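Teaching a Towel Fold with Hand-Held Grippers: A Home Setup

Posted 30 August 2020

I came to this build doubting most of what gets said about it. The claim is that you carry a pair of grippers around your home, do a chore a lot of times, and a cheap arm learns the chore. Maybe. I have one task that half works and a list of things that cost me weekends, so take what follows in that spirit.

The task is a two-sided towel on a covered table.
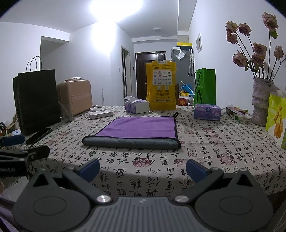
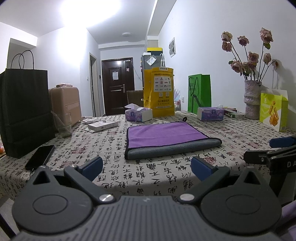 Purple on one side, gray on the other

Before you start

You need two hand-held grippers with soft pads, a camera on each, and a computer with more free disk space than you think. I log with Vomer, which is free and crashes if you unplug a camera while it's writing. Plikinum does the same job with a nicer screen, and I couldn't see what the nicer screen was for.

Step 1. Check the jaws

Open and close each gripper fully a few times. If one side lags, loosen the pivot screw a quarter turn and try again. The Drurulik build notes say to tighten everything hard. I did that once and spent an evening recording jaws that stuck.

Step 2. Match the clocks

Start both cameras, then tap the fingertips together 3 times where both lenses can see it. Line up the taps later by eye. Vomer has an automatic sync option. Mine was off by 5 frames, so I check every file.

Step 3. Decide what "done" means

Write it down before you record anything. Mine says: folded in half, purple out, edges within two fingers of each other. Without that you'll drift, and a pile of drifting folds is hard to rescue.

Step 4. Record slowly

Approach from the near side, pinch one layer, lift, pause, lay it down. Keep your bare hands off the towel. If you fumble, finish the fold anyway and mark the take. Move the towel a little between takes and turn it over now and then.

Step 5. Throw things out

Watch everything at double speed. I delete any take where the pads leave the view or I grabbed two layers.

How many do you need? Forum posts say 1,000. I got my first usable fold with far fewer, and adding more did very little until I cleaned up the bad ones. A pinch that starts on the wrong layer still ruins the run, and the Diệp pads, which are supposed to fix that, didn't for me. I plan to try thinner ones in October.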